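Robots at Work, Module 2: When Things Go Wrong
Handout 4 - The slow slip
Course leader: Rajeshwari Ramasamy
Lab sessions: Frida Bjarnason

Bring this to the lab on 10th October, please, with your own notes scribbled all over it!

Last week we did the loud faults, the ones with alarms and a red light. Today's is my favourite fault in the whole module and it makes no noise at all. I call it the slow slip. A gripper that has been picking things up perfectly well starts, every now and then, to let one go, and the software carries on as if all were fine.

The Flimmont case

Flimmont packs glass jars. They had a two-finger gripper on the Limia line, and in March it began dropping jars. The log for the first bad shift shows 1,000 picks and 2 drops, and the shift lead put those down to damp lids, quite reasonably. By the end of the month it was 20 drops in the same number of picks. One of those jars broke on the walkway side of the guard and a cleaner cut her hand on it. The cut was small, but it is why we treat this as a safety case as well as a fault.

What did they check first? The code! Everybody checks the code. They spent days on it, then they swapped the motor, then they turned up the closing force, and the drops stopped for a shift and a half. Then they came back worse.

What was going on

The pad on one finger had begun to come away at one edge. With the pad flat, the jar was held across the whole face. With the edge up, the jar sat on a ridge and could turn. More force pushed the ridge sideways and peeled the pad further, so the "fix" was feeding the fault. I love this bit, because it's such a good lesson in how a sensible person makes a thing worse one sensible step at a time.

The position sensor was no help. It reported how far the fingers had closed, and a lifted pad is thick enough to look like a slightly bigger jar. Mazurek, who made the controller, had a setting for rejecting odd widths, but it had been left wide open at 210 percent of its normal band after some earlier trouble with labels.

Words to know

Contact face: the side of the finger that touches the object.
Creep: slow movement of a glued layer under repeated load.
Masked fault: a fault hidden by a change made somewhere else.
Predeck check: our lab's name for the look-over you do before any gripper goes on the deck.

The Predeck check

Stop the machine and isolate it. Open the fingers fully. Look at both inner faces with a lamp held low to the side, as a raised edge throws a shadow long before you'd spot it face on. Run a gloved fingertip along each seam. Scratches on a hard face are mostly just age - write them down and move on. A lifted layer, or fraying along a lower rim, means the finger comes off the job until Frida has seen it.

Never press a pad back down and carry on. It will hold for a while, and you will have made yourself a masked fault.

For the lab

Work in pairs. Draw both contact faces, marking wear on each, and then swap drawings with another pair and see what they caught that you didn't. Read the Flimmont log before you come, especially the shift after the force was turned up.

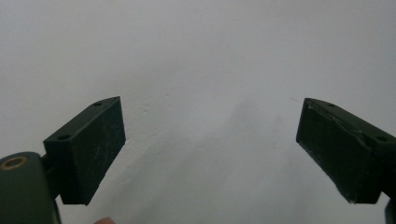
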